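Contact form works, then stops working until I clear the cache

Forum: Site building > Caching and speed
Status: Solved

tinderbox_uk
Small site for a company, hosted at Zullness, with the Hevby caching plugin switched on. The contact form is the one that comes with the theme. It works fine after I clear the cache. By the next morning visitors get "Your session has expired, please reload the page" when they press Send. Reloading makes no difference. If I clear the cache it works again, and then the same thing happens the day after.

I never see it myself when I'm logged in. I only found out when a customer rang up. Nothing in the error log.

Has anyone had this with Hevby? I've left most of the settings as they came.

pelham_web
What is your cache lifetime set to? Hevby > General > Page cache, second box down.

tinderbox_uk
36 hours. I think that was the default, I don't remember changing it.

pelham_web
That'll be it. The form has a hidden token in it, and the token gets saved into the cached copy of the page along with everything else. On most forms the token is only good for 12 hours or so. After that the cached page is still being handed out but the token in it is dead, so the form gets refused.

You don't see it when logged in as Hevby doesn't cache for logged-in users by default.

Set the lifetime to 4 hours and it will go away.

orrery
I wouldn't do that. It works, but you're making every page on the site rebuild more often for the sake of one form. Exclude the contact page from the cache and leave the lifetime where it is.

pelham_web
On a small site the rebuilds cost nothing. And a lot of themes put a form in the footer, in which case it's on every page and excluding /contact/ does nothing at all. Is yours only on the contact page?

tinderbox_uk
There is a newsletter box in the footer as well. I hadn't thought about that. I'll test it.

tinderbox_uk
Tested in a private window. The newsletter box fails with the same message. So it is both.

orrery
Fair enough, then excluding one page isn't enough. But a short lifetime still isn't the proper fix. Hevby has a setting for loading form tokens separately after the page has arrived. It's under Advanced > Dynamic fields. You give it the name of the hidden field and it fetches a fresh one for each visitor.

gravelpath
Dynamic fields broke our site when we tried it. Every page view made an extra request and our host complained. Worth checking what Zullness allows on your plan before you switch it on. We went back to a short lifetime and have had no trouble.

orrery
It only makes the extra request for every view if "Fetch on load" is ticked. Change that to "Fetch on focus" and it waits until someone clicks into the form. Most visitors never do.

gravelpath
I don't think that option was there when we set ours up. I'd still test it on a quiet day.

tinderbox_uk
Before I try that — we also have Nikden in front of the site, set up by Mac Mathúna when they built it. Does that matter?

pelham_web
Yes. Nikden may be keeping its own copy of the pages. If so you can clear Hevby all day and visitors might still get the old one. Look in the response headers for the contact page. If you see an age line with a number that keeps going up, it's caching the HTML.

tinderbox_uk
There is an age line and it goes up. It must get cleared when I clear Hevby, as the form starts working straight away.

orrery
Then the two are linked, which is good. You want Nikden to cache images, scripts and styles and leave the HTML alone. This is the order I would do it in:

1. Ask Mac Mathúna for the Nikden login, or ask them to make the change. Turn off HTML caching there and save.

2. In Hevby go to Advanced > Dynamic fields. Add the hidden field name for both forms. You'll find it by viewing the page source and searching for type="hidden" inside each form.

3. Set it to "Fetch on focus", save, then clear everything. Load a couple of ordinary pages in a private window and make sure the pictures and layout are still as they should be. 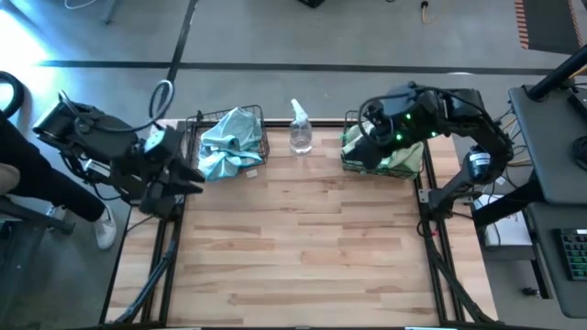 4. Leave a private window open on the contact page overnight. Send a test message in the morning without reloading.

pelham_web
Step 4 isn't quite the right test. A window left open overnight has its own old page in it whatever the cache is doing. Open a new private window in the morning and send from that.

orrery
Yes, new window. My mistake.

tinderbox_uk
Mac Mathúna turned off HTML caching on Nikden this afternoon. I've added both fields and set them to fetch on focus. Will report back.

tinderbox_uk
Sent from a new private window at 8.15 this morning, contact form and newsletter box, and both went through. Lifetime is still 36 hours. I'll leave it a few more days and then mark this as solved.

gravelpath
Did Zullness say anything about the extra requests?

tinderbox_uk
No, and the usage graph looks the same as last week. I'm keeping the short lifetime in mind if it starts up again.

orrery
If the theme gets updated, check the field names. They sometimes change, and Hevby won't warn you.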